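Bezawit Asfaw packs two lunchboxes at half past six every morning, before her own breakfast. Her children are at the primary school in Helulcombe, and she has been writing down what goes into the boxes, and what comes back, for long enough to have a shelf of notebooks.

"I started because my son was bringing home the same crusts every day and I wanted to know which bread it was," she says. "It was all of them. He doesn't like crusts."

Her lunches have a small following in the village, mostly through the school newsletter, where she writes a column. The one that got people talking was a set of sandwiches for the summer fair, cut into boats with cucumber sails. She made 15 and they went before the raffle was drawn.

She is not keen on gadgets. She owns one star cutter and one round one, both bought from Gebretsadik, the kitchen shop in Nundedstead. Everything else is done with a small knife. "Chill the sandwich first, with the filling in. Cream cheese or egg, nothing runny. Then it cuts clean."
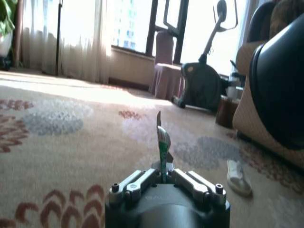 The trimmings go in a bag in the freezer and become breadcrumbs. When the bag reaches 500 grams she makes fishcakes, and the children get those cold the next day with a pot of peas.

I asked what she does when a lunch fails. She said the beetroot wraps had been the worst. "They turned everything pink, including the reading book. I had to write to the teacher."

Her neighbour Bereket Gebremichael has a daughter in the same class and took up shaped lunches last August, during the holiday club. He is less patient. "I did a hedgehog out of a bread roll and it took me 14 minutes," he says. "She pulled the raisins off and left the rest. Now I do a face on a cracker and that's enough."

The two of them swap on busy weeks, one packing for all the children. Bezawit does not mind the extra boxes but asks for the lids to be labelled, as she was once left with a blue one from Fleltby that no family would claim. She still uses it for grapes.

Next term she wants to try savoury muffins shaped like owls, with cheese for the eyes. Her daughter has asked for plain pasta.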